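双臂叠衣服：策略和控制器之间那一层

作者：Thaís Xavier　一月　阅读 2000　评论 3　分享 18

搬到 Trornia 的实验间以后，我大部分时间不在训练模型，而在改模型后面的那一段代码。我的中文还在学，写得不顺的地方请多包涵。

我们的策略每次输出一段动作，控制器再按自己的频率去执行。问题出现在两段动作相接的地方：新的一段从“模型以为的位置”开始，手臂却还在路上。单臂的时候只是抖一下，两只手拉着同一件衣服的时候，抖动会通过布料传给另一只手。
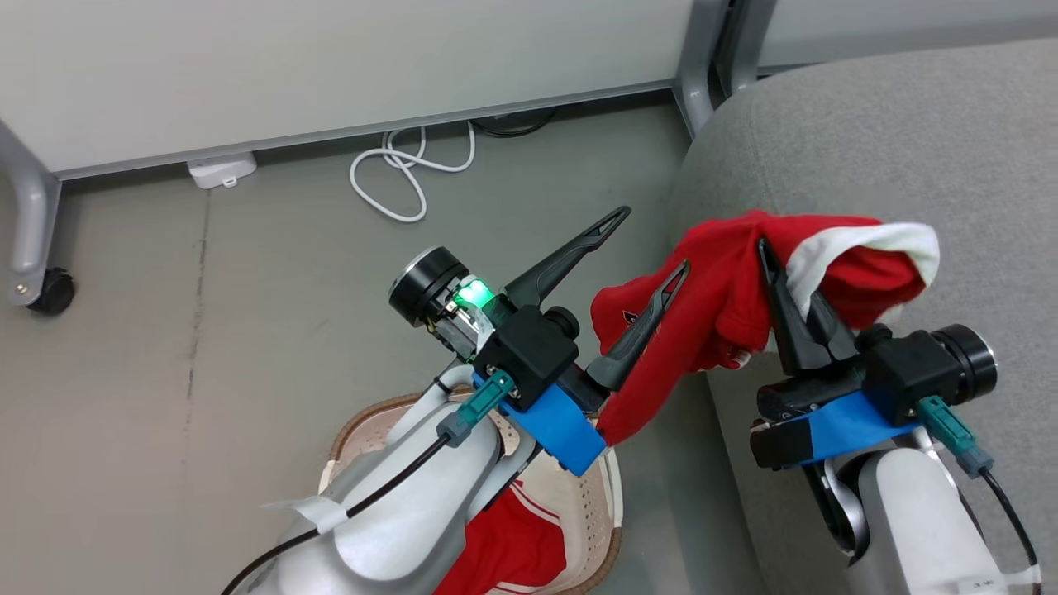 图／Gleice Camargo

我最先试的是加低通滤波。抖动小了，可是延迟大了，夹爪常常合得太晚。后来我把推理延迟写进时间戳，丢掉已经过期的动作，再对重叠的部分做加权平均。推理一次要 112 毫秒，这个数字以前没有人放进配置文件，我也没有想到要问。

另外一个改动是让左右两臂共用一个时钟。以前它们各有一个线程，日志里看差别不大，

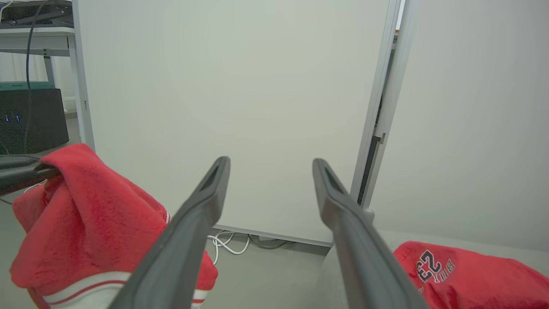

但是回放的时候把两边的关节曲线画在一起，就看得出右臂总是慢一点。合并线程花了我两个晚上，其中一个晚上是在找一个写错的锁。Ruben Van den Broek 帮我看了代码，他建议把插值放到控制器那边，我还没有决定。

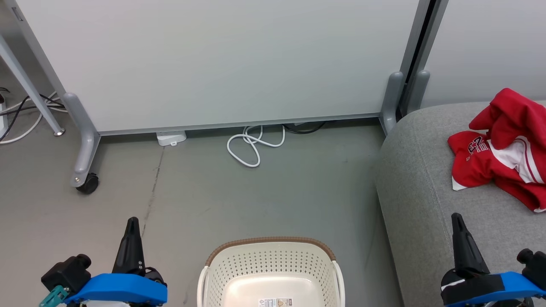 感知部分我改得很少，只重新做了衣服的分割。原来的模型靠颜色和边缘，遇到皱在一起的布就分成好几块。像灰色软凳上那件红衣服，白边和深色的字都容易被当成另外的东西，所以我把合并的阈值放宽了，再用深度检查一次。地面上的白色线圈也要排除，现在用高度过滤就够了。

下一步是把规划器的日志接到 Hikby，方便逐帧对照。配置文件整理好以后我会放上来。

评论（3）

Cremilda Araújo：加权平均用的是线性还是指数？我们用指数，旧动作的权重要调很久。

Thaís Xavier 回复：线性，重叠 18 步。指数我试过，没有看出差别。

Heiðrún Zoëga：等配置文件。共用时钟那一段能不能多写一点？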